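Category: Snow & Ice > Nordic > Club list archive

From: Davina Dow
Date: 7 April 2018
Subject: Re: [skiers] Thinking of trying skate skiing next winter

Fitriani wrote:

> Hi all, I've been skiing classic for a few winters now, mostly on the
> flat loop at Bistthorpe, and I keep getting passed by people skating.
> It looks like so much fun. Is it a big jump from classic? Do I need
> all new gear? And is there any point starting this late in the season
> or should I wait?
>
> Fitriani Ong

Oh, do it! I switched over in January two years ago and I still grin every time I get to the top of the first climb. It's a different feeling from classic, much more like ice skating with a push from your arms, and when it clicks you go a really long way on one ski.

Is it a big jump? Yes and no. Your balance will carry over and so will your fitness, but the first few times out your heart rate will go through the roof. Mine did. I managed one lap of the short loop, lay down in the snow by the parking lot and had to be asked if I was all right (I was, I was just very happy and very out of breath). It took me around 12 outings before I could get up the hill behind the Lamont hut without stopping. Elínborg Overgaard got there in about half that, but she played hockey as a kid and I think that's cheating.

The thing that helped me most was leaving the poles in the car. Go to a wide flat section, no poles, hands behind your back, and try to glide on one ski until it almost stops. Then the other one. It feels silly and you will fall over, and after 25 minutes of it you'll ski better than you did after a whole afternoon of flailing. Keep your nose, knee and toe lined up over the gliding ski. Greer Cairns taught me that and I still mutter it on the climbs.

On gear: you can get by with combi boots, which have enough ankle support for both. Skis are another matter. Classic skis are too long and the grip zone drags, so please don't try to learn on those, you'll hate it. Skate skis are shorter and stiffer, and poles are longer, up to somewhere between your chin and your mouth. Before you buy anything, talk to Evander Rankin, who runs the club loaner rack. A pair for the weekend is 13 dollars, poles included, and he'll check the stiffness against your weight.

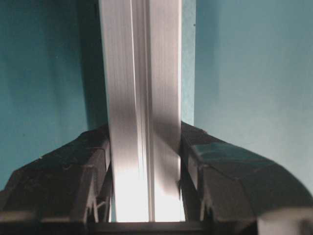
Slotted aluminum profile, close up

If you do end up buying, used is great. I got my first pair, some old Letia skis with a chewed-up topsheet, for 40 dollars at the fall swap and I'm still using them on gritty days. Look along the base with the ski held up to the light and check that the edges aren't rounded over. Scratches in the base don't matter much. A ski that's too soft or too stiff for you matters a lot – pass on it, however pretty it is.

Waxing gets simpler too, you'll love this part. No kick wax! No klister on your gloves, your jacket, the dog! You just glide wax the whole base tip to tail, scrape, brush and go. I do mine in the basement with the radio on and it's one of my favorite jobs of the winter.

As for starting now, I'd say go this week if you possibly can. The groomers are still running the upper trails at Skumska and the mornings are firm and fast. Get there early, while the corduroy is still hard, and be off by late morning, when it turns to mashed potatoes and starts grabbing at your skis. Spring snow is forgiving to fall on – at least after nine or so – and you'll have the whole summer to think about what you learned. If you have roller skates or inline skates, dig them out as well.

A few of us are going up early on Saturday week if the cover holds, and I have room for one more person and a pair of skis. Write me off list and I'll tell you where we meet. Bring a dry shirt for afterward and something to eat, the snack bar has closed for the season.

Davina

3 replies | 2 shares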